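Two Days at the Agbeko Wool Fair

I went to the Agbeko wool fair this year because I own one good sweater and wanted to find out whether I had been ruining it. The answer, from six separate stallholders, was yes.

The fair takes over the old cattle sheds at the bottom of town. Admission is $6, parking is free, and the walk from the parking to the admission is long enough that I suspect the two are run by different towns. Inside there are 119 stalls this year, according to the program, and most of them will sell you something to put on your hands afterward. I came home with three tins of lanolin balm and no memory of agreeing to the second one.

I started with the mill tour, run by Orkoteck, a spinning outfit that has been making sweater yarn in the next valley for longer than anybody on the bus could confirm. You get a hairnet. You get earplugs. You then get a forty-minute talk you can't hear, delivered beside a carding machine the size of a school bus. What I did pick up is that the yarn spends a long time being pulled thinner and twisted back together, and that you should not lean on anything. The wool store was the best part: bales to the ceiling, a strong smell of sheep, and blessed quiet.

The afternoon class was called "Stop Hanging It Up," which felt personal. It covered washing, drying flat, folding, and pills. Knits do not go on hangers, not even the padded kind your aunt gave you. They get laid out flat on something clean, patted back to shape, and left alone. A bed will do if you aren't planning to sleep that night.
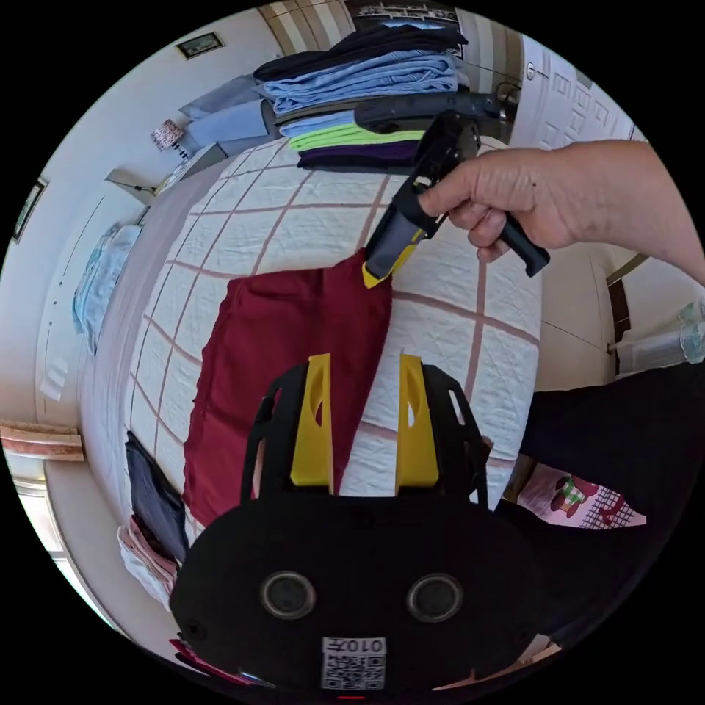 Agbeko regular: I've taken that class twice and I still think they're too hard on hangers. Fold the sweater over the bar with the arms down and it's fine for a week. Also, skip the balm.

I pass that along without taking sides, though I wish I'd had the balm advice earlier.

I stayed the night at Doris, a guesthouse up the hill that goes by the one name, like a pop star. There was a kettle, a radiator with two settings (off and Sahara), and a breakfast menu that offered eggs "either way." I asked which two ways. The kitchen considered this an odd question. The eggs were very good, whichever way they were.

Day two was the fleece judging, and I'd recommend it to anyone who finds dog shows too exciting. Each fleece is unrolled on a slatted table, a judge pulls out a lock, holds it next to one ear, and snaps it. If it pings, that's good. If it crackles, the owner looks at the floor. I watched for an hour and began to have opinions, all of them wrong.

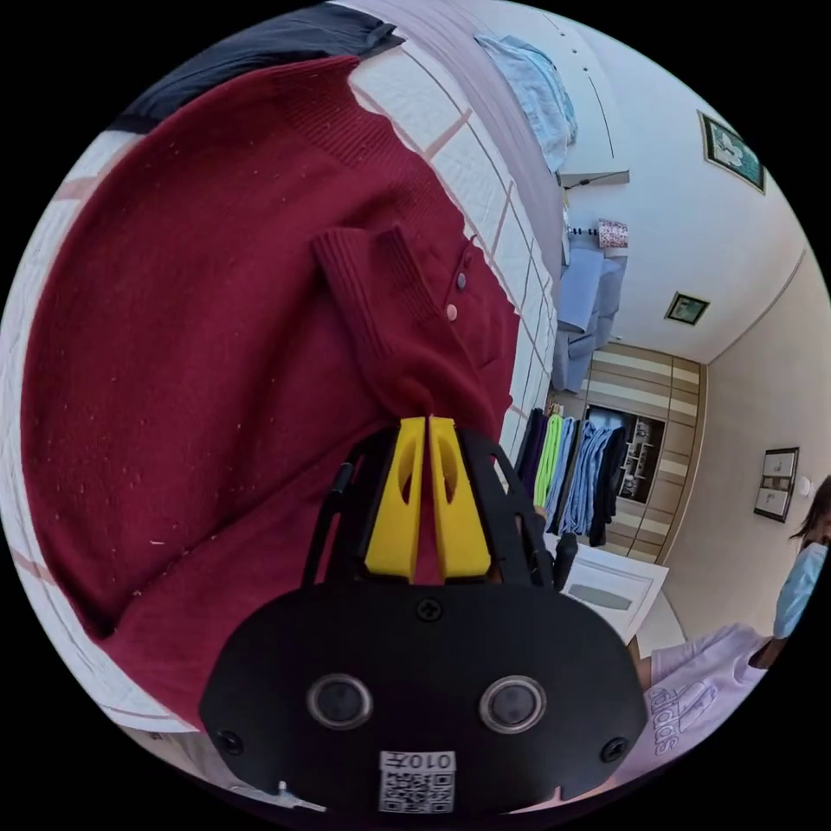
The lint question came up over lunch, as it apparently does every year. Dark wool picks up everything, and the hall was split between the sticky roller people and the stiff brush people, with one table holding out for a damp rubber glove. I tried the glove at the demo stand and hate to say it worked. The combs they sell for pills are fine too, provided you go slowly and stop before you've made a hole, advice that was offered to me with a long look at my elbows.

Before leaving I bought yarn from the Amedeo stall, lot 224, a heathered gray that I have no skill to do anything with. It cost $20 a skein. The stallholder asked what I was making and I said "a start," and was sold needles.

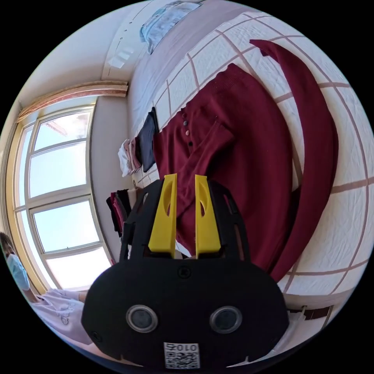 Dark red knit sweater, laid out flat on the bed.

If you go, take cash, wear shoes you can hose down, and eat before noon, when the soup runs out. The next fair is in June, and the mill bus fills up early. Sit on the left going out unless you like looking at the quarry.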